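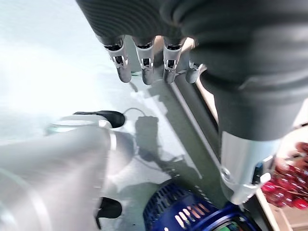 A practice produce counter needs a surface before it needs stock. Khrystyna Levchenko, who fits them out for Cleren, specifies pale tops throughout. White and light grey throw back a good deal of light, and under a strong source the top loses nearly all its tone, leaving soft grey shadows as the main cue to height. Levchenko sets lamp positions by those shadows and records them on a plan.

Stock comes next. Cleren's catalogue runs to 301 lines of imitation fruit and vegetables, graded by size and finish.

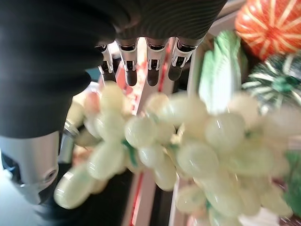

Grapes are the hardest line to get right. A bunch must hold its shape when lifted by the stem and still give a little at the edges. The artificial green ones have smooth, glossy oval berries, packed tightly, with a short length of darker stem showing between them. Gloss matters: each berry carries its own highlight, and a matt finish reads as wax at arm's length. Severyn Panasiuk, the buyer, rejects any bunch with visible seams.

Crates are slatted and stand at an angle, heavy items low. One variety per crate is the rule for tomatoes; larger pieces may share.

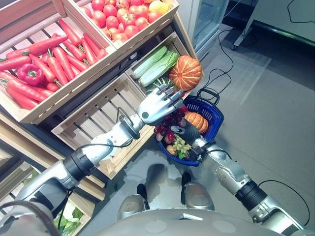 Baskets are checked separately. Each handle is swung through its full arc 1000 times before a basket goes on the floor, and the rim is inspected for splits. The next counter, for Orkov, is due in December.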